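How to Request a Refund or Date Change for a Hotel Booking

Applies to: Medow Hotel Prellerden, Medow Residence Geddes and Medow Inn Tatano
Last revised: March 2020

Guests who need to cancel or move a stay at a Medow property should follow the steps on this page. The procedure is the same at all three properties, but the deadlines depend on the rate that was booked. Please read the section on rates before contacting the reservations office, as a request sent under the wrong rate will be returned unprocessed.

Before you begin

Have the following at hand:

Your booking reference. It appears at the top of the confirmation email and begins with the letter M.
The email address used to make the booking.
The last four digits of the payment card, if a deposit was taken.
The new arrival and departure dates, if you are requesting a change.

Bookings made through a travel agent or a third-party website cannot be changed by the hotel. Contact the seller of the booking, who will forward the request to us. The hotel will confirm directly with the seller and cannot discuss the booking with the guest until that confirmation has been issued.

Step 1. Identify your rate

The rate name is printed under the room type on the confirmation.

Flexible Rate. Cancellation is free of charge until 18 hours before check-in time on the day of arrival. After that point the first night is charged.

Advance Rate. The stay is paid in full at the time of booking. It may be moved to other dates one time, subject to availability, but is not refundable in cash.

Group and Event Rate. Terms are set out in the signed agreement. The organizer, and not the individual guest, must submit the request.

Check-in time at Prellerden and Geddes is 3 p.m. At Tatano it is 2 p.m. All deadlines are counted in the local time of the property.

Step 2. Submit the request

Open the Manage My Stay page on the property's website and enter the booking reference and email address. Select Cancel or Change Dates. If you are changing dates, the page will show the rooms available and any difference in price. A lower price on the new dates is not refunded under the Advance Rate. The amount is held as credit and may be used for meals or parking during the stay.

Add-ons such as breakfast, airport transfer and late checkout do not move automatically with the booking. Select each item again on the second screen. Guests with an airport transfer should enter the new flight number at the same time.

Select Submit one time only. Duplicate requests delay processing.

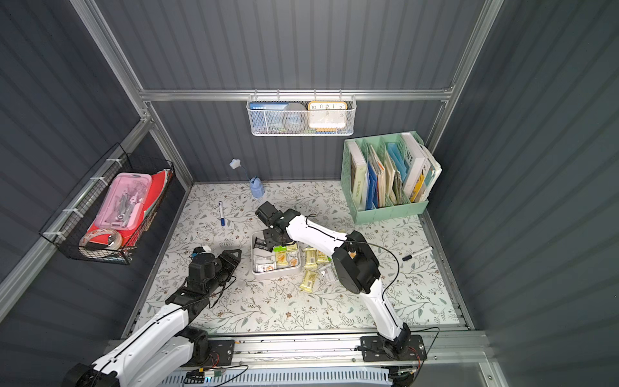
Orlane asked below whether the credit can be put toward a second room when relatives join the trip, having been given two different replies by the front desk at Geddes. It may, provided both rooms are under the same booking reference. A room booked separately must first be linked by the reservations office, and this should be requested before the date change is submitted.

Step 3. Wait for written confirmation

An automatic message is sent when the request is received. It does not mean that the request has been approved. A second message, with the subject line Booking Amended or Booking Canceled, is sent within 2 business days. Until this second message arrives, the original booking remains in force. If it does not arrive, check the junk mail folder and then call the property on extension 545.

Step 4. Check the refund

Deposits are returned to the card used for payment. Most banks post the amount within ten business days of the cancellation message. If the card has expired or been replaced, tell the reservations office before the refund is issued. Refunds cannot be paid in cash at the front desk or transferred to a different person's account.

Deposits for the event rooms at Prellerden are handled by the accounts office and are returned by check. Please allow about 100 days for these, counted from the date on the cancellation letter.

Early departure

A guest who leaves before the booked departure date should notify the front desk by noon on the day before leaving. Under the Flexible Rate, the remaining nights are then removed from the bill. Under the Advance Rate, no adjustment is made.

Seasonal closure at Tatano

Medow Inn Tatano is closed for the first two weeks of May each year. Date changes into this period will be declined by the system. Guests holding credit for Tatano may ask to use it at Geddes, where the room type may differ and the parking fee is charged separately.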